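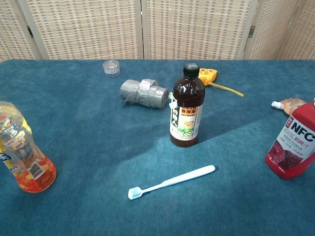 # Ticket 686: Marks on carpeted display table, small items room, Clistham

Opened by: Salamatu Ametepe
Assigned to: Hortensia Inga
Opened: Jul 18, 2021
Priority: normal
Status: closed, with one follow-up

## Problem as reported

The blue table covering has streaks and patches on it. I set out the brown bottle, the taped cylinder and the little clear cup for the tabletop display, and under the ceiling lights the carpet looks uneven. Some areas look lighter than others. I can't tell if it is staining, wear, or something left over from cleaning. The bottle has liquid in it, so I want to rule out a leak before anything else goes on that table.

Second thing, may be unrelated: the folding screen behind the table doesn't want to stay where I put it. The right side creeps in toward the table when the door is opened.

— S. Ametepe

## Log

**Entry 1, Hortensia**

Got the ticket. Before I come over, please do the following:

1. Leave the screen where it is.
2. Check the bottle cap by hand. Do not open it.
3. Put a sheet of white paper towel under the bottle and leave it for 60 minutes.
4. Tell me what was last used on the carpet, and when.

**Entry 2, Salamatu**

Cap is tight. Paper towel is down. The carpet was last done in June with the Clenska foam, per the sheet on the supply closet door. Nothing since then that I know of, apart from people wiping crumbs off it with their hands.

The tag on the neck of the bottle is dry and I have not touched it.

**Entry 3, Salamatu**

60 minutes up. Paper towel came away clean, no ring and no spots. Set the bottle back on bare carpet in the same position. I also pressed a second towel into one of the lighter patches. That one came away clean too.

**Entry 4, Hortensia**

Good, then I don't think it is the bottle. Short-pile carpet will show a mark like that any time the nap is pushed a different way. Please try this on one patch only:

- Brush the patch with a dry, soft brush, left to right, light pressure.
- Look at it from the front of the table.
- Brush the same patch right to left and look again.

If it goes dark and then light, it is nap. If one spot stays the same both ways, mark the place and stop there.

**Entry 5, Salamatu**

Tried it at the front left corner. It goes darker one way and lighter the other. Tried two more places with the same result. One small area toward the back, behind the taped cylinder, did not change as much. I moved the cylinder to get at it and there was a crumb of gray adhesive on the carpet, maybe from the duct tape. The tape on that piece has a loose flap across the middle and I suspect it has been sticking a little whenever somebody rolls it.

**Entry 6, Hortensia**

Came over in person. Confirmed what Salamatu found. The streaks are nap direction. The adhesive crumb is separate and came off with a plastic scraper. I did not use solvent on the carpet. We had a bad time with solvent on the Ñahui table (ticket 260) and the color never came back right.

Brushed the whole surface in one direction, back to front. It looks even now. It will mark again as soon as somebody drags a hand or a box over it, so please don't reopen the ticket for that alone.

On the cylinder: pressed the flap down and it lifted again after a few minutes. I would like to cut the flap off but the wrap may be part of what we are meant to be showing. Leaving it until someone at Sundeo answers. In the meantime it gets a strip of clear film underneath.

On the cup: fine where it is. It slides easily, so keep it toward the back.

**Entry 7, Hortensia**

Looked at the screen. The woven panels are in good shape, no loose strands that I could find. The hinges I tested are not worn. The trouble is that the screen was opened out nearly flat, and a screen like this needs some bend in it to stand by itself. The right end had more angle than the rest, so that end was taking all the movement.

What I did:

- Folded it slightly and opened it again with a more even zigzag.
- Pulled it back from the table edge by the width of a hand.
- Tightened 2 screws in the right-hand hinge. They took a quarter turn each.

Opened and closed the door several times. The screen stayed put.

**Entry 8, Salamatu**

Checked again at the end of the day. Screen has not moved. Carpet still looks even except for one handprint, which is mine. Happy to close.

## Resolution

| Item | Cause | Action |
|---|---|---|
| Streaks on carpet | Nap brushed in different directions | Brushed in one direction |
| Gray crumb on carpet | Adhesive, likely from tape | Scraped off dry |
| Bottle | No leak found | None |
| Screen creeping | Opened too flat, hinge screws a little loose | Re-angled, tightened |

## Follow-up

Waiting on Sundeo about the loose tape flap. Salamatu has sent the question and will add the answer to this ticket. Soft brush now lives in the drawer under the supply sheet — please put it back there.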